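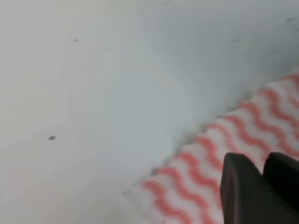

Striped cloth, pale surface, a few dark specks still to go.

362 shares - 3 comments

Crumbs on anything white. Drives me mad. You wipe, you turn round, there's a speck. Quick notes from my kitchen, do what you like with them.

Dry first. Always. A wet cloth on crumbs makes paste and then you're scrubbing. Fold the cloth in half and half again, pull the bits towards you in one go, shake it out over the bin - not the sink, the plughole has enough to deal with.

Then damp. Wrung right out. Drop of washing up liquid, no more. Go round the curved bits with a finger inside the cloth, thats where it all hides.

Still a mark? Probably not a crumb. Bicarb and a little water, leave it 2 minutes, rub gently, rinse. Tamara Bălan uses half a lemon on hers, smells nicer. Don't do it on marble or anything you're fond of.

Patterned cloths are fine but they hide dirt, so wash them by the calendar and not by how they look. Mine go in every 3 days, hot, no softener - softener stops them soaking anything up. New red ones on their own the first couple of times. I lost a good white shirt in November.

Check with a torch held low, off to one side. Specks throw a shadow and you'll see every one of teh little beggars.

Oh and dry it after. Otherwise water marks, and you're back where you started.

2 likes - Share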